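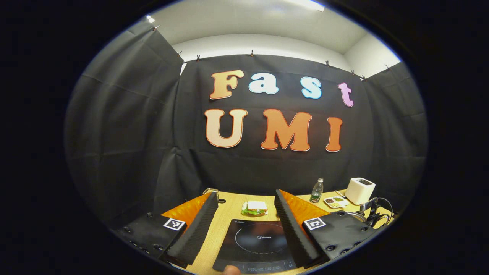

Backdrop curtains: your questions

Do I really need clips?
Yes. We don't trust tape with heavy black fabric, whatever the packet promises. Small metal ones along the top edge will do.

Will the creases drop out by themselves?
So people say. We doubt it. Fold lines show up under a bright light, so iron first, on the back.

Can I put letters on it?
You can. Large cut-out ones with a pale or orange face read well on black. Thin lettering rarely does.

Is the £50 Clurell set worth it?
We're not convinced. It's cloth.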